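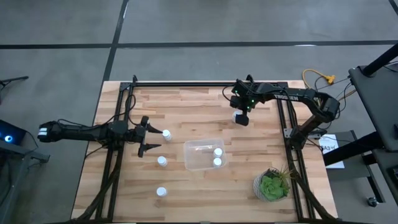 Subject: Re: [Kesell-Table] Oiling a butcher-block top before the cold weather

Hello everyone,

I've been meaning to answer this one since it landed in my inbox in August, and then the tomatoes came in all at once and I lost a good chunk of my life to canning. My apologies to the person who asked! I hope your top hasn't dried out completely while you waited on us.

For those who joined recently, the original message went like this:

> Hi all. We moved into a house near the old Serrano mill and I've set up a big butcher-block table in what used to be the dining room. I plan to do bread on it most mornings. The seller said it had been oiled "a while back" and couldn't tell me with what. It feels a bit thirsty, especially on the end closest to the radiator. Do I need to strip it? Can I just put mineral oil on top of whatever is there? And how often should I be doing this? I've read everything from once a week to once a year and I'm starting to lose my nerve.
>
> Also, has anyone used the Vusik board wax? The hardware store in Gralleo carries it and it isn't cheap.

First of all, welcome, and congratulations on the table. A good long surface for bread is a lovely thing to have, and I went without one for years, kneading on a cutting board that slid all over the counter unless I put a wet dishcloth under it.

I wouldn't strip it yet. Try a few drops of water on it in a couple of places, including that end by the radiator, and go have your coffee. If the water soaks in and leaves a dark spot, the wood will take oil. If it sits up in little beads, there's still some finish there, and you may have to figure out what kind before you go any further. Mine did both (beads in the middle, dark spots at the ends), so I gave the whole thing a light sanding with 220 grit, going with the grain, and wiped it down with a barely damp cloth. Let it dry overnight. I know it feels dry after an hour. Let it dry overnight anyway.

Plain food-grade mineral oil is what I use. Pour on more than seems reasonable, spread it with an old T-shirt, leave it 45 minutes and wipe off whatever is still sitting on top. The first winter I had mine I did that three evenings in a row and it drank up every bit. These days I do it when the color starts looking chalky, which in our house comes to four or five times a year, and more often once the heat is running. Please do the underside too! I skipped it the first time and got a cup in the top you could have rolled a marble down, and it took until spring to settle.

As for the radiator, can you pull the table away from it at all? Even a foot or two would be kinder to the wood. If the room won't allow it, I'd hang a folded blanket over the table end when the heat is up, and keep an eye on the glue lines. A hairline crack there isn't the end of the world, but you want to catch it before flour and dough work their way in.

On the Vusik wax, yes, I have a tin, and I like it. It smells faintly of oranges and leaves a nice soft feel. I paid 19 dollars, and one tin has lasted me through two years of being fairly generous with it. I only put it on after the oil, as a last coat, and I buff it hard or else the dough picks it up. You can certainly get by without it.

For the daily business I just scrape with a bench knife, wipe with warm water and a drop of soap, and dry it right away with a towel. No vinegar on mine, though I know some of you swear by it and I'm not looking to reopen that thread.

One bit of housekeeping while I'm here: the list archive is up to 654 messages, and there's a good long exchange in it on walnut oil and nut allergies, which is worth reading before you buy any. Search for "rancid" and it comes right up.

Do write back and tell us what the water test did, and what kind of bread you're making.

Warmly,
your list host in Kesell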